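Chapter 3
Building an Arm That Can Pick Something Up

214 shares | 9 comments

By now you have a base that turns, a shoulder that lifts, and a heap of brackets that fit a little better than they did in February. In this chapter the arm gets its hand, and I think it's the most fun you'll have in the whole build! A robot arm waving around on a bench is a nice toy. The same arm closing its fingers on a pen and lifting it is a machine, and people walk across the workshop to look at it.

Our arm is called Isah. Gorazd Vasić drew the first version at the Derkesness shared workshop, on the back of a parts list, and most of the odd proportions in the plans go back to that sketch (the long wrist especially – keep it, you'll be glad of the reach). The finger files are in the Skilside folder along with the simulation model. Print both fingers before you read on if you can, as they take a whole evening on a slow printer.

What you will need

You need the finished arm from Chapter 2, two small servos, the printed fingers, nine screws from the small bag, and a flat white surface to work over. You also need a laptop that can run the simulator. An older one is fine – mine is slow enough that I make tea while it loads.

Why we start in the simulator

It's tempting to bolt everything on and hit go. I did that with my first gripper and drove a fingertip straight into the bench, and the repair cost me a weekend. The simulated arm can crash up to 1,000 times in an afternoon and you'll never need the glue. You'll also learn a lot about where the fingers really are compared with where you think they are, and the wrist camera view is the best teacher for that.

Our first target is a permanent marker lying on a white tabletop. It's long, thin and round, so the angle of the wrist matters a great deal. Watch the shadows too, because the arm throws big soft ones over the table and a simple color threshold will happily grab those instead.
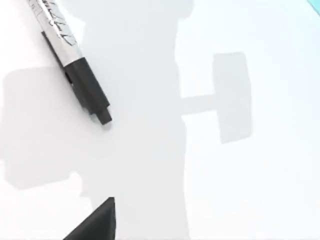
3.1 Lining up with the marker

Open the model and move the arm to its rest pose. Turn the wrist slowly until the fingers can close across the barrel, then write down the joint angles. We'll use them in the next section, when the servos go on.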